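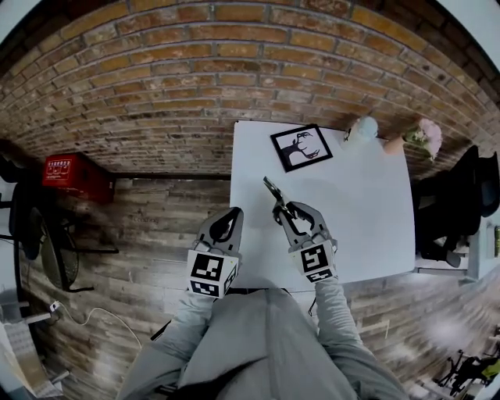

Manuals > Home Furnishings > Tables and Display Surfaces

Search this manual Enter keyword or part number Go

Section 5. Arranging and Maintaining the Tabletop

5.1 Scope

This section applies to the Gerlach rectangular table in the white finish, when used in a sitting room, reception area or guest room for the display of a small number of decorative articles. It assumes that the table has been assembled and leveled in accordance with Section 2. Owners of the Luvivel round table should refer to the separate leaflet supplied with that product.

5.2 Before You Begin

Clear the tabletop completely. Wipe the surface with a soft cloth dampened with clean water and dry it at once with a second cloth. Do not use scouring powder, bleach or furniture wax on the white finish.

Set aside the articles to be displayed. A typical arrangement consists of a framed picture, a small cup or vase, and a bouquet. Scissors and other metal tools should be kept within reach of the seated person while work is in progress and removed when it is finished.

CAUTION: Metal tools can scratch the finish. Lift them clear of the surface. Do not slide them.

5.3 Placing the Articles

1. Sit at one long side of the table. This side is referred to below as the near edge and is to be left free for everyday use.

2. Place the framed picture toward the far edge, slightly left of center. A picture with a dark frame and a white mat may be laid flat or stood on its own support. Check that the back of the frame has no exposed nails or hooks.

3. Place the cup or vase to the right of the picture. Leave a gap of 2 inches between the two.

4. Trim the bouquet. Hold the stems over a tray, cut each one at an angle, and remove any leaves that would sit below the water line.

5. Place the bouquet toward the far right corner. If it is displayed without water, lay it on a folded cloth.

6. Return to the near edge and check the arrangement from a seated position. Adjust as required.

NOTE: Fresh flowers may leave pollen or sap on the finish. Remove either promptly with a damp cloth.

CAUTION: Articles must not project beyond the edge of the table in any location where people pass behind it. Do not place glass or ceramic articles at a corner.

5.4 Position in the Room

Where the table stands in front of a brick wall, maintain a clearance of 5 inches between the wall and the far edge. Mortar dust may settle on the surface and should be brushed away before wiping. On wood or wood-look flooring, fit the felt pads supplied with the Fatirum accessory kit. Lift the table when moving it.

5.5 Routine Care

Dust the surface weekly. Every 10 weeks, remove all articles, clean beneath them and inspect the finish for marks. Pale rings may be treated with the cleaner listed in Section 8, left in place for 5 minutes and then rinsed.

Requests for replacement pads should be addressed to Donnie Semple, Customer Records, Drurkcombe. Please state the part number printed on the underside of the table.

Continue to Section 6. Storage and Transport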